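Trois semaines à plier du linge pour une machine

Bon, j'avais promis de raconter à quoi je passe mes journées depuis la rentrée, et comme ma mère continue de dire à tout le monde que je « travaille dans l'informatique », autant mettre les choses à plat. Je manipule du linge. Je le prends, je le soulève, je le repose, je l'étale, et je recommence. Tout ça avec une pince tenue à la main, qui enregistre ce que je fais pour qu'un bras robotisé apprenne un jour à le faire sans moi.

Le projet s'appelle Valtley, il est porté par une petite boîte, Climura, qui m'a recrutée pour l'automne. L'idée de départ me plaît bien : au lieu de téléopérer un robot hors de prix avec un casque et des manettes, on met la même pince que celle du robot dans la main de quelqu'un et on le laisse travailler chez les gens, dans de vraies pièces, avec de vrais pulls. La caméra est fixée sur la pince, donc le système apprend à partir de ce que la pince « voit ». Pas besoin de filmer mes bras ni ma tête (et tant mieux, vu l'heure à laquelle je commence certains matins).

Le contrat prévoit 400 démonstrations pour octobre. Une démonstration, c'est un geste complet : j'approche, je saisis, je fais ce qui est demandé sur la fiche, je lâche, je m'écarte. Ça dure rarement plus d'une minute. Dit comme ça on croirait que c'est plié en deux jours, ha ! Sauf qu'il faut remettre le vêtement en place entre chaque prise, et jamais deux fois pareil, sinon le modèle apprend par cœur une position de sweat et panique dès que la manche part de l'autre côté.

Les vêtements à capuche, parlons-en. C'est la catégorie que je redoute le plus. Une serviette, c'est un rectangle, même en boule on devine à peu près où on va. Un sweat, ça a des manches qui se cachent, une capuche qui se ratatine, et surtout des cordons. J'ai une dent contre les cordons. Quand on attrape le tissu près du col, une fois sur trois le cordon vient avec, et la fiche ne dit pas si c'est une erreur ou pas. J'ai posé la question à Urszula Mazurek, qui relit mes séquences, et elle m'a répondu : « Fais comme tu ferais chez toi. » Chez moi je tire sur le cordon, Urszula. Je tire dessus et je jure. 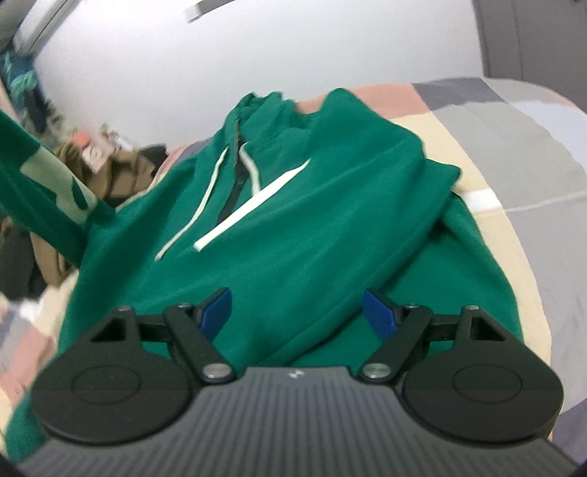 Le sweat vert sur le lit, pince ouverte. Et les fameux cordons.

Ce qui m'a surprise, c'est à quel point on doit réapprendre à bouger. Avec les doigts, on tâte, on glisse, on pince un bord sans y penser. Avec deux patins bleus qui s'ouvrent et se ferment, il faut choisir son pli AVANT d'y aller. Les premiers jours j'arrivais trop à plat, les patins passaient par-dessus le tissu et se refermaient sur rien. Maintenant je vise une bosse, j'entre un peu de biais, je ferme doucement, j'attends une demi-seconde et je lève. La demi-seconde, c'est une demande d'Urszula : si on ferme et qu'on tire en même temps, le système ne sait pas bien séparer les deux actions et le robot se met à tirer avant d'avoir serré. J'ai vu une vidéo de ce que ça donne, il caresse la serviette avec beaucoup de conviction et repart les mains vides.

L'autre consigne pénible, c'est la lenteur. Je suis quelqu'un de rapide, je fais tout vite, je mange vite, je parle vite. Or dès que je tourne le poignet un peu sec, tout le fond devient flou, et une partie du calcul de position se fait justement sur le fond : les murs, les meubles, les coins de porte. S'il n'y a plus rien de net à quoi se raccrocher, la trajectoire part n'importe où. La première semaine, j'ai perdu 34 séquences comme ça. Trente-quatre ! J'ai vu passer le message avec le décompte juste avant le déjeuner et je n'ai pas eu très faim.

Les murs blancs n'aident pas, d'ailleurs. J'ai fini par apprécier les chambres mal rangées, les portants qui débordent, les manteaux en tas, tout ce qui donne du relief autour. Moi qui avais commencé par ranger partout avant d'enregistrer, par politesse... Urszula m'a demandé d'arrêter tout de suite. Le robot ne tombera jamais sur des pièces impeccables, alors autant qu'il s'habitue au désordre dès le départ. 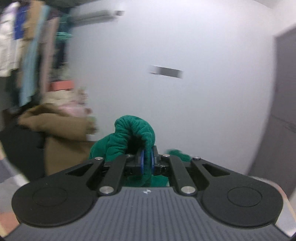 Bref, les serviettes éponge, c'est mon petit bonheur. L'éponge accroche bien, elle ne file pas entre les patins comme les tissus lisses, et quand on lève elle garde sa forme assez longtemps pour qu'on comprenne ce qu'on tient. Le seul piège, c'est l'épaisseur. Si on prend deux couches en croyant en prendre une, on soulève un gros paquet et l'étape d'après (trouver un coin) devient infernale. J'en ai raté pas mal. On m'a dit de les garder quand même, à condition de les étiqueter « reprise » et de continuer le geste : je repose, je me replace, je reprends. Il paraît que ces séquences-là valent de l'or, parce qu'un robot qui n'a vu que des réussites ne sait pas quoi faire quand il se trompe.

Ça m'a fait un drôle d'effet, cette histoire. J'ai passé des années à effacer mes brouillons et là on me paie pour les rendre.

Côté organisation, j'ai ma routine. J'enregistre le matin, entre neuf heures et midi, tant que la lumière est correcte. Je note chaque prise dans un tableau avec l'objet, la position de départ, et une colonne « bizarre » où je mets tout ce qui ne rentre pas ailleurs. Cette colonne est devenue énorme. L'après-midi je transfère les fichiers avec l'outil maison, Kustside, qui plante dès que je dépasse 60 séquences d'un coup, donc je fais des petits lots en buvant du thé. Puis je revois tout en accéléré. Se regarder travailler pendant une heure à vitesse quadruple, du point de vue de sa propre main, c'est à la fois hypnotique et un peu humiliant.

À l'heure où j'écris, j'en suis à plus de 149 validées. C'est moins que prévu, mais le rythme monte. La moitié des refus du début venaient du même défaut, je lâchais le tissu et je m'arrêtais net au lieu de reculer. Pour moi le geste était fini. Pour la machine, non : elle avait appris à rester plantée là, au-dessus du linge, la pince à demi ouverte.

J'ai aussi découvert que j'avais des manies. Je saisis presque toujours par la droite. Je lève trop haut. Et quand le tissu est très chiffonné, je le pince en plein milieu du tas, là où ça fait une grosse boule, au lieu de chercher un bord. Urszula a sorti un petit graphique de mes points de saisie, on aurait dit une cible de fléchettes. Du coup je m'oblige à varier, un coup à gauche, un coup derrière, un coup sur un bord qui dépasse à peine.
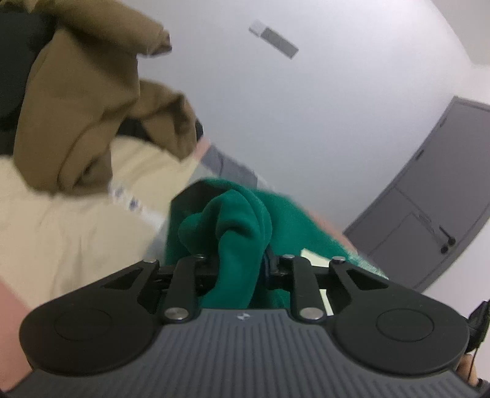
Prise en plein milieu du tas, ma spécialité.

On m'a demandé si ça ne me faisait pas bizarre de fabriquer ce qui pliera le linge à la place des gens. Franchement, après trois semaines de sweats, je lui laisse volontiers. Ce qui me tracasse plus, c'est de savoir si mes gestes à moi sont les bons à copier. Je plie mal ! Ma sœur replie tout derrière moi depuis toujours. Il y a une autre personne qui enregistre de son côté, dans l'ancien atelier Kaczmarczyk, et j'espère très fort qu'elle a de meilleures habitudes, histoire de faire une moyenne.

La semaine prochaine on passe aux chaussettes. Il faut retrouver les paires dans un tas, les poser l'une sur l'autre et retourner le bord, le tout avec une seule pince. J'ai essayé hier soir pour voir, une petite demi-heure, sans enregistrer. J'ai réussi deux fois. Si certains d'entre vous ont une technique pour retourner une chaussette d'une main, les commentaires sont ouverts, je prends tout.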